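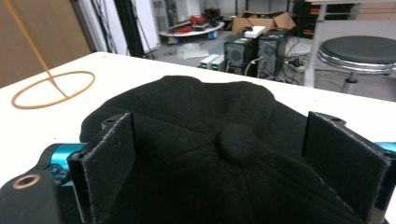

*Figure 3. A knitted item held between the fingers of the hand-held gripper. Photo: Ineke Willems.*

### 4.2 Collecting demonstrations with soft items

The second set of demonstrations used knitted and woven items. We chose these after the trials with rigid parts in Section 4.1, where both ways of showing the task gave usable recordings and the differences between them were small. Cloth was expected to separate them more clearly. It changes shape when touched, and the person giving the demonstration has to decide where to take hold of it each time.

Each item was placed on a white table in the Drumia laboratory. The task was to pick it up near the middle, lift it clear of the table and set it down inside a marked area. Demonstrators were told where the item had to end up, but were given no instruction on the angle of the gripper or the speed of the movement.

Two methods were compared. In the first, the demonstrator held the gripper shown in Figure 3 and carried out the task directly. The gripper has two flat black fingers and carries its own camera, so the view recorded during a demonstration is close to the view the robot has when it repeats the task. In the second, the demonstrator sat at a desk in the next room and drove the arm by remote control, watching the same camera view on a screen. The fingers fitted to the arm were of the same pattern in both cases.

We recruited 16 demonstrators through the Turorthorpe site. None had worked with the arm before. Each was given a short practice period with both methods, and half began with the hand-held gripper. Sessions were limited to 60 minutes, including rests. Ayana Seyoum ran the sessions and marked each recording as complete, incomplete or spoiled. A recording was marked as spoiled if the item left the table or if the camera data had a gap.

After spoiled recordings were removed, 151 demonstrations remained. Most of the losses came from the remote-control sessions, and the usual fault was a missed first grasp followed by a push that moved the item off the table. With the hand-held gripper, demonstrators tended to correct a poor grasp without letting go, by turning the wrist or pressing the fingers down into the cloth. These small corrections were kept in the recordings. We did not trim them, as they show how to recover from a bad start.

The hand-held method had one clear drawback. Some demonstrators moved in ways the arm could not follow, most often by tilting the gripper sharply near the end of the lift. Such recordings were still marked as complete, but the tilted part had to be replaced by a slower path before training. The remote-control recordings needed no such change, as every movement in them had already been made by the arm.

Knitted items were harder to learn from than flat woven ones. When the fingers close on a knitted item, the cloth bunches up between them, and its outline in the camera view no longer matches the outline seen before the grasp. Dark items added to the problem, as there was little contrast between the cloth and the black fingers. For these we relied more on the recorded finger opening than on the image when deciding where a grasp began. The same rule was then applied to the Valentini data described in Section 4.3, so that the two sets could be compared.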